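Mimness Teach Support
Ticket: Replay lands beside the memory module after hand-guided demo
Product: Mimness Teach, remote and hand-guided recording
Site: Tokholm, Vastuvville bench
Project: Âu (desktop teardown)
Priority: Normal
Status: Solved

Tokholm bench, 8:40 am

Good morning! First off, we are having a great time with this. We started teaching memory removal for Âu and the remote control side is so much nicer than what we had before. You can feel where you are, the clutch is smooth, and new operators get the hang of it before lunch.

Now the trouble. We show the task in two ways. For the big move over the case we switch to hand guiding and just push the arm where we want it. Then for the close work, getting the fingers down to the memory module and onto it, we switch to the remote handle. Both halves go into a single demo file.

When we play the file back, the big move looks fine, but the gripper comes down roughly 4 mm off, always toward the same side. The fingers end up next to the module with nothing between them. If we record the whole thing with the remote handle only, replay lands right on it, every time. So the arm can clearly do it!

What we tried already:
- Restarted the controller and the recording PC.
- Replayed at the slowest speed. Same offset.
- Clamped the case to the rails and replayed again. Same offset.
- Recorded with a different operator on the handle. Same offset.

Software is the current release, updated in July. Happy to try anything, we have the bench all day.

Mimness Teach Support, 9:15 am

Thanks for the clear write-up. A constant offset in one direction is good news, it means something is off by a fixed amount and we can go looking for it. A few questions:

1. Does the arm sit still when you let go of it in hand-guiding mode, or does it sink or creep a little?
2. Did anything on the gripper change recently (fingers, pads, brackets, cable routing)?
3. How long do you wait between leaving hand guiding and picking up the remote handle?
4. Could you post views of the bench and of the approach, so we know which way things are facing?

Please also attach one mixed demo and one remote-only demo, raw, before trimming.

Tokholm bench, 9:50 am

Both files are attached. Answers in order.

1. I had to go and look, and yes! It creeps. Let go of it over the case and it settles downward a tiny bit, and sideways too if the wrist is turned. You don't notice with your hand on it.
2. Yes, we put on longer finger pads. They are wonderful for memory modules, the old ones were too stubby to get between the slots.
3. No wait at all. We press the mode button and grab the handle.
4. Bench and wrist views: 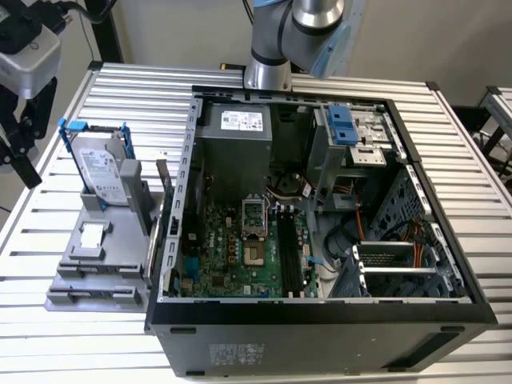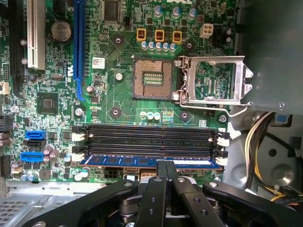 The offset runs across the short side of the module, so a small error is enough to miss it completely. Along the long side we would probably never have noticed.

One more thing I noticed going through the logs: in the mixed demos there is a little jump in the tool position at the moment the mode changes. It is tiny on the graph but it is in each file I opened. I didn't want to call it a cause, you know the format better than we do.

Mimness Teach Support, 10:35 am

That jump is the very thing we were hoping to find, nice catch. Going by your two files, we think there are two separate problems adding up.

Payload. The controller still has the weight and center of mass for the old pads. In hand guiding the arm holds itself up using those numbers, so with the new pads it is always a bit wrong, and it creeps as soon as your hand comes off.

Handover. When you switch to the handle, the software takes the arm's position at that moment as the zero for the handle. If the arm is still creeping, the zero gets written while it moves. Everything recorded after that carries the difference along. The operator corrects by eye without knowing it, since they are looking at the module, and the live demo succeeds. Replay has no eyes in this mode, so it misses.

Your remote-only demo never goes through the handover and so it comes out clean.

Please do the following, in this order:

1. Take the arm clear of the computer case and park it with nothing in the gripper.
2. Open Tool, then Payload, then Estimate. Let the wrist go through its poses. Keep hands off, and check that the gripper cable has slack in every pose.
3. Save under a new tool name. Don't overwrite the old one, you'll want it if the stubby pads go back on.
4. Check the tool center point as well. Longer pads put it farther out, and the estimate does not touch it. Use the pointed pin and touch it from several directions.
5. In Recording, then Mode Change, turn on Settle Before Handover and set it to 2 seconds.
6. Record three fresh mixed demos and replay each one with the gripper stopping short of the module first.

Old mixed demos can't be repaired by changing the payload now. Keep them out of the training set until we have looked at them.

Tokholm bench, 11:20 am

Payload estimate done. The new number was a good bit higher than the old one, so that explains the sinking. The arm now floats beautifully! You can push it with one finger and it stays exactly where you leave it. I may have played with that for longer than the ticket strictly needed.

Step 4 was worth doing too. The tool center point was still the one for the old pads, so wrist rotations were swinging the fingertips in a small arc. We had been fighting that by hand on every approach and blaming the operator (me, mostly).

Settle time is on. The handle buzzes when it's ready, very handy.

Recording now.

Tokholm bench, 1:05 pm

Results from the new mixed demos: first one, replay landed square over the module. Second one, same. Third one was off again, about half as far as before, same direction.

I looked at the mode change in that last file and the jump is back, smaller. I think I had my palm resting on the forearm of the arm while the settle timer ran. Would that do it?

Mimness Teach Support, 1:30 pm

Yes, that would do it. The settle timer only counts, it doesn't check that the arm is at rest. If somebody leans on it the whole time, the zero is taken under load, and the arm relaxes when the hand goes away.

There's a stricter option on the same page, called Require Stillness. It holds the handover until joint motion and outside force are both low, and it starts counting again if you touch the arm. It is off by default because on a shaky table it may never let you through. Yours looks steady in the logs, so please give it a try.

For the operators, this is the routine we'd suggest:
- Guide the arm to a spot well above the case, never right down at the slots.
- Let go. Hands fully off, and step to the handle.
- Wait for the buzz.
- Make the first move with the handle straight up or down, slowly.
- Close on the module only with the handle, and open the gripper fully before switching modes again.

Tokholm bench, 3:45 pm

Require Stillness is on and the table is steady enough, it lets us through on the first try nearly always. We recorded 15 mixed demos with two operators taking turns and replayed the lot. All of them came down over the module with the fingers on both sides of it. So happy with this!

The person who had never used hand guiding before did the last few and those are the smoothest of the bunch. I've printed your routine and taped it next to the handle.

Two leftovers, no rush on either:
- Is there a way to sort our old mixed demos by the size of the jump? Some of them may be good enough to keep.
- Could the payload page show a reminder when the tool name changes? We'd have caught this weeks ago.

Mimness Teach Support, 4:20 pm

Great to read! For the old files, run Check Handover from the Tools menu on the whole folder. It writes a small table with the jump for each mode change. For a target as narrow as a memory module we would drop anything over 3 mm without looking, and replay the rest above the case before deciding.

The reminder has been passed on as a feature request with this ticket linked to it. Marking this as solved. A reply here will open it again.

Tokholm bench, 4:35 pm

Running Check Handover on the folder now, thank you! Next up for Âu is unplugging the drive cables, so expect a new ticket about grip force.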